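Section 8. When a hand will not let go, or will not hold

Most people come to this section in a bit of a hurry, usually with one hand of the Willar clamped around something and a red banner across the Semwal window. Please take a breath and pour yourself a tea. A grip fault is by far the commonest trouble our users write to us about, and in nearly every case it can be cleared from the keyboard in a few minutes, without losing the session you were working in.

The section covers the two-handed Willar set-up running in the Semwal simulator, and then, towards the end, what changes if you have the real pair of hands bolted to a bench. If you only ever work in simulation you may skip the last part, although we would be glad if you read the caution all the same.

8.1 What the fault looks like

The window will show one of two messages.

GRIP HELD means that the hand was told to open and the fingers stayed closed. The arm carries on with its task as if nothing had happened, so the object travels along with it and may be pushed into whatever is next on the table.

GRIP LOST means that the fingers closed and the software then stopped feeling any contact. Sometimes the object has slipped out. Quite often it is still sitting snugly in the fingers and only the contact reading has gone, so do look at the view before you believe the message.

Note: the banner names a hand as LEFT or RIGHT. These are the robot's own left and right, looking out along its arms. If you have turned the camera to face the robot they will seem the wrong way round, and more than one person has spent an afternoon mending the healthy hand.

8.2 Clearing the fault in simulation

1. Press Pause. Do not press Reset yet, tempting as it is, as Reset throws away the contact record and you will want it in step 4.

2. Choose View, then Work Area, and bring the camera over the table until you have both hands in sight. Check which one has hold of something and what lies under it. In the practice kitchen a red object held over the plate is a comfortable place to be stuck, as there is room to lift it before you try anything else. 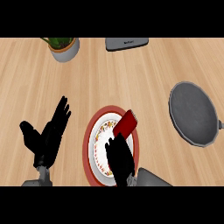 Hanneke Van Leeuwen wrote to us that she would lift the held object clear every single time, even when it looks well clear already, after a GRIP HELD fault let the fingers spring open all at once and flung her block right off the table. We have taken her advice, and it is now step 3.

3. With the simulation still paused, select the faulty hand and set a small upward move. Press Step until the held object has plenty of space beneath it. Leave the other hand where it is.

4. Open the Contacts panel and save the record. The panel keeps the last 2000 readings, so if you have let the simulation run on for a good while after the fault, the interesting part may already have dropped off the end.

5. Look at the finger force. The limit in the supplied settings is 32, and a held grip nearly always shows a reading pressed hard up against it. Lower the limit to 8, press Step a few times, and the fingers should begin to ease.

6. When they have opened, put the limit back to 32. Please do not forget this one! A hand left at the low limit will drop things for the rest of the day, and you will be back at the top of this section with the other message.

7. Press Play.

If the fingers have not moved after step 5, save your work, press Reset and load the table again. You will lose the positions of the objects but your task file will be quite safe.

8.3 If it keeps coming back

A fault that returns in the same place each time is usually down to the object and seldom the hand. Thin, flat-sided shapes are the worst for it. The fingertips can sink a hair's breadth into the surface when they close quickly, and the software then cannot work out which side to push them back from, so it holds on for dear life.

Two things help. The first is to slow the closing speed by half in the task file. The second is to raise the contact rate to 1000 under Settings, Physics. Your computer will grumble a little and the picture may stutter — this does no harm, and the recorded motion will still play back smoothly.

Note: task files made before the December release carry their own contact rate, which quietly overrules the one in Settings. Open the file once in the Itance editor and save it again, and the old value will be removed.

8.4 On the real hands

CAUTION: never free a held object from a real hand by pulling at it, and never put your own fingers between the robot's to help things along. Lowering the force limit can release the fingers suddenly, and a hand which seems quite still may finish its last command the moment it is able to.

1. Press the stop button on the Wuseo power box and wait for the amber lamp to go out.

2. Support the object from underneath, with something soft on the bench if it is breakable.

3. Turn the release screw at the wrist slowly to the left until the fingers go slack, then take the object away.

4. Tighten the screw, step back from the bench, and only then turn the power on again.

5. Run the open-and-close test with the hand empty before you give it any more work.

Should the fault come back during the empty test, leave the power off and send us the contact record together with the serial number from the underside of the wrist.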